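Search this site
Enter keyword
Go

About Ketent Emergency Response Training

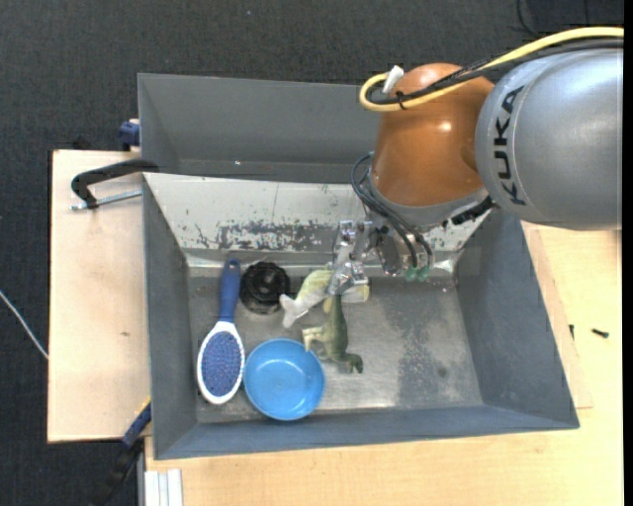 Ketent trains paramedics, EMTs and fire crews to work at calls where there is still a threat on the scene. We started in a rented bay behind the Merov fire station with one instructor and a borrowed ambulance. We now have 14 instructors, all of whom have worked on an ambulance or an engine. Much of the first morning is spent on gear.

Our main course runs four days. It covers staging, radio traffic with police, moving a patient under cover, and bleeding control. The last day is a full exercise that begins at 6 p.m. and ends when the debrief is done. Students who miss the debrief do not get a certificate.

To date 2916 people have finished the course. Most come from small departments, many of them volunteer, in the counties between Merov and Alosier. We also teach a one-day class for dispatchers, and a shorter one for hospital security staff.

Waraporn Saengthong has been director of training for 23 years of combined field and classroom service, the last part of it here. She writes the exercises and still teaches the radio section herself.

Classes are held at the Kolář Building in Merov. We can travel to departments that have a suitable structure and can take it out of use for the full course. The summer schedule closes in July. Departments should send a roster and a contact for their medical director when they apply.

6 shares | 0 comments

Contact | Class calendar | © Ketent Emergency Response Training. All rights reserved. | Back to top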